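Forum: Home & Kitchen > Storage and Organizing
Thread: Canvas drawstring bags for dry goods and everything else – worth it?
Page 1 of 1

pantry_drifter
I have been getting rid of plastic bags in the kitchen and bought a set of Trumby canvas drawstring bags, the unbleached kind with an off-white cord. So far I have used them for onions, garlic, bread rolls and one for loose batteries and charger cables. The onions are fine. The rolls went hard by the next morning. Before I buy the second set I would like to know what people keep in theirs, how you wash them, and whether the cord holds up. Mine are already fraying a bit at the side seams and I have had them since October.

MNordby_604
Rolls will go hard in any canvas. The weave is too open. I keep bread in a tin and use the bags for potatoes, onions and clothespins. The fraying on the seams is from the dryer if you use one.

pantry_drifter
I do use the dryer. Low heat.

MNordby_604
Low heat is still tumbling. Hang them inside out.

Bendik Nordin
I sewed these for a market stall in Birnport for a couple of years, so I can say something about the seams. Most cheap bags are cut, stitched once and turned, with the raw edge left as it is. That edge will fray whether you tumble it or hang it. The dryer only makes it happen sooner. If you want it to stop, run a zigzag stitch along the raw edge, or fold it over and stitch it down before the first wash. A bag that is already fraying can be trimmed and zigzagged if there is still enough allowance left. Leave at least a quarter inch.

The cord is a different matter. Cotton cord gets fuzzy where it goes through the channel but it takes a long time to break. What goes first is usually the stitching at the channel opening, where people yank on it. A few extra stitches by hand on each side of the opening will fix that.

sodabread_ellen
I disagree about the bread. I have kept loaves in canvas for years. A whole loaf with a proper crust does fine for two days. Soft rolls are the problem, and they would be the problem in a paper bag too.

MNordby_604
Two days is not much.

sodabread_ellen
It is enough for a loaf in this house.

Mehrangiz Abbasi
I use mine for dry goods, but always with something inside. Rice and lentils go in a jar or a tied inner bag first. I lost a whole bag of rice to pantry moths in plain canvas and I would not do it again. Canvas breathes, and anything that breathes will let in small insects if they want in.

For hanging, the knot matters more than the hook. If you only pull the cord tight and hang the bag by one loop, the neck slides open as the weight settles. Gather the neck all the way closed, wrap the cord around it, then tie the knot against the cloth. You want the loops left over above the knot, and those are what go on the hook. The bag then hangs straight, with the folds running down evenly, and it doesn't tip to one side when you take it off.
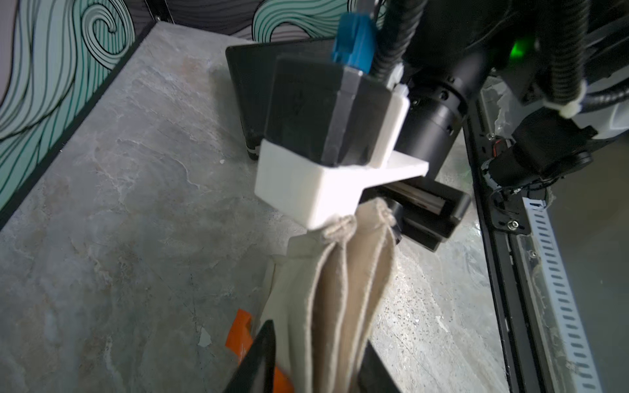

I weighed a few of mine before I hung them. The heaviest one came to 1,303 grams, which was red onions, and it has been on the same hook since spring with no slipping. I would not go much higher on a single adhesive hook. A screw-in hook is fine with more. If you need to get into the bag every day, skip the wrapped knot and use a cord lock, or you will get tired of it quickly.

pantry_drifter
That is helpful. I have been hanging by one loop and yes, it slides open. I found garlic behind the radiator.

Kettle&Co
Why hang them at all? A basket on the bottom shelf does the same job and you can see what you have. With a bag you have to feel for it or take it down. I had six bags hanging in a row in my last kitchen and couldn't tell which was which.

Mehrangiz Abbasi
I have no free shelf, so hanging it is. For telling them apart I tie a short piece of colored thread to the cord. A tag works too but it has to come off for washing.

Kettle&Co
Fair enough if you have no shelf. I still say baskets for anyone who does.

tomsbench
I don't keep food in mine, but I have 14 of these bags in the workshop. Sanding discs, spare hinges, sash cord, that sort of thing. Two notes. Screws and nails will poke through the bottom corners sooner or later, so put them in a tin. And don't store steel tools in canvas in a damp garage. The cloth holds moisture and you get rust spots on the tool and brown stains on the bag that don't wash out.

The Takura ones are thicker than the Trumby ones, for what it's worth. The cord is thinner though and it cuts into your fingers if the bag is heavy.

Bendik Nordin
You can swap the cord. Tie or tape the new one to the end of the old one and pull it through the channel. It takes a minute. Go slowly at the side seam, where the tape likes to catch.

sodabread_ellen
What about shrinkage? Mine came out of a hot wash a full size smaller and the loaf no longer fits.

MNordby_604
Cold wash. It will say so on the label if there is one.

Bendik Nordin
Cotton canvas that hasn't been pre-washed will shrink the first time, and more so lengthwise. Buy a size up if the size matters. A cold wash helps but it won't prevent all of it. Iron them damp if you want the shape back.

pantry_drifter
Thanks all. I am going to zigzag the seams on the ones I have, move the rolls to the tin and try the wrapped knot for the onions. I will probably buy one more set for the hall closet – hats, dog leads and so on. Has anyone tried the Pavlović bags? They are cheaper by a couple of dollars.

tomsbench
I had two. The cloth was fine but one came with the channel sewn shut on one side. I opened it with a seam ripper and it has been okay since.

Kettle&Co
Or buy a basket.

Mehrangiz Abbasi
If you do get them for the hall, hang the dog leads one low enough to reach without looking. And check the hook before you load it. Mine held for a week in the hall and then came off the wall with the paint.

pantry_drifter
Screw-in hook it is. I'll report back after the first wash.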